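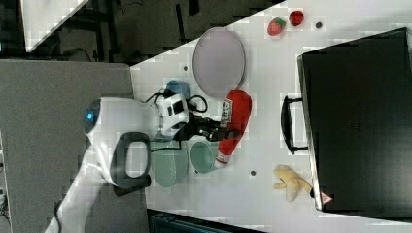 # Chapter 7: Complaints Against the Police

A police force holds powers that other public bodies do not have. Its officers may stop, search and detain people, and in set circumstances may use force against them. This chapter deals with what happens when a member of the public says that one of those powers has been misused.

Two questions run through the chapter. The first is who receives the complaint. The second is who investigates it, and under whose direction. The answers differ widely between countries, and sometimes between regions of the same country.

## 7.1 Internal and external models

In an internal model, the force investigates its own officers, normally through a professional standards unit. The investigators know the procedures and can obtain records quickly. The weakness is one of confidence - complainants may doubt the result even where the inquiry was sound.

In an external model, a separate body receives the complaint and employs its own investigators. Niskanen and Rissanen divide this group further, according to whether the body can impose a penalty or may only recommend one. Most of the systems studied in this book are mixed. Minor matters stay with the force, while deaths and serious injuries in custody are referred outside it.

## 7.2 The Rantala district study

Vītola examined 200 complaint files from the Rantala district, of which 160 had been closed at local level without a formal hearing. The figure does not by itself show that the complaints were weak. Some were withdrawn, some were settled by an apology, and others were closed when the complainant did not reply to a letter. Section 7.4 returns to these categories and to the way in which they were recorded.

Before reading on, students should review the distinction between misconduct and criminal liability set out in Chapter 2. The terms are used here in the same sense.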